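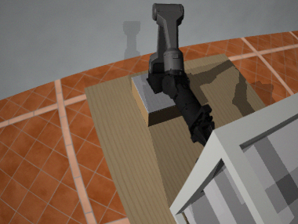

Treasa Fitzgerald wrote in to ask whether sim episodes count the same as real ones, and whether she can hand in both. Yes to both. Keep them in separate folders pls.

Sutenico data collection FAQ
Updated Tuesday, January 16, 2024

How many episodes do you need per task?
80 good ones. More is fine. Fewer and the training run gets skipped.

What counts as good?
Arm starts at home pose, does the task once, stops. No long pauses. A wobble or a second try at a grasp is OK, leave it in.

Do I throw out failures?
No. Tag them "fail" and upload. We have 848 tagged so far across all tasks and the Nokent model uses them.

Which scenes are open right now?
Table scenes only. Kitchen set comes back in February.

Can I move the camera?
Between episodes, yes. During, no. Same for lighting.

What if the arm casts a big shadow over the table?
Fine. Keep recording, dont turn shadows off in the Zarei viewer. The policy has to cope with them.

How close should the gripper get before I slow down?
No fixed distance. Slow down when you'd want to, then line up, then close. Rushed approaches are the main thing reviewers send back.

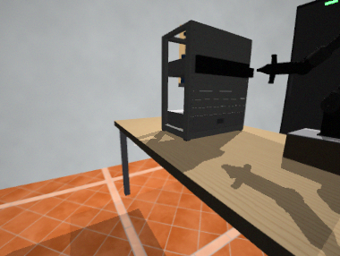
Gripper near the end of the black bar, small gap between them.

My replay doesn't match what I drove. Why?
Usually the sim step setting. Should be 20 ms. Check it, restart, record one short episode and play it back before doing a whole batch.

Can two people share a login?
Please no. Operator ID goes in the file header and we balance the set by operator.

How long till I hear back?
Some 9 working days. Longer if the Mirnby upload queue is backed up, wich it is most Mondays.

Where do I send a broken file?
Same upload page, tick "needs repair". Don't rename it.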